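Prullwood Shared Workspace
Minutes of the furniture and fittings meeting, 25 Jun 2025

1. Minutes of the May meeting
Approved with one correction. Under item 4, the supplier of the desk frames should read Niltska, not Zostetti.

2. Surface finish, replacement tops
Two finishes remain under review: the matte water-based coating quoted by Zostetti and the hardwax oil quoted by Shabalala. Both quotes cover 21 tops and include delivery to the loading door. The tops are to stay pale. Grain direction will run along the long side, and figured areas with curved grain will be accepted as long as the surface is sound. 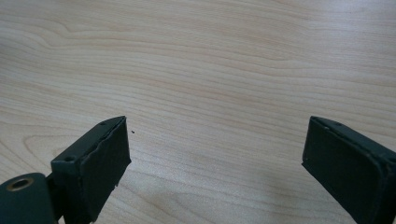 Yolandi Botha asked that the oil not be approved until the recoating interval is known in writing. Her view was that a finish needing attention twice a year would cost more in closed desks than the coating would in materials. She also asked which cleaners each supplier allows. The oil was left open on both points. Shabalala to be asked for a maintenance sheet.

3. Cost
Zostetti: $1000 for coating all tops. Shabalala: $1000 for oil, with sanding charged separately. The sanding rate was not stated. No decision until a full figure is received.

4. Power and cable routing

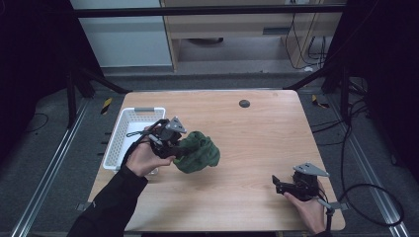
Outlets under the window row are to be moved to the floor boxes before any new tops are fitted. The electrician needs the final desk layout first. Cable trays will be mounted on the rear rail, with the power strip fixed inside the tray and the plug end left free. For the cutouts, a single round port with a black grommet set into the wood toward the far end, as on the existing pale top, was agreed as the pattern. Square flip-lid ports were ruled out on price. Niltska to confirm that the frame crossbar clears the port.

5. Storage under desks
Mobile pedestals deferred. Clearance from floor to tray to be measured once the first frame is assembled.

6. Actions
Maintenance sheet and sanding rate from Shabalala: Y. Botha
Crossbar drawing from Niltska: Y. Botha
Desk layout to electrician: office

Meeting closed after 25 minutes. Next meeting to be set when the revised quotes are in.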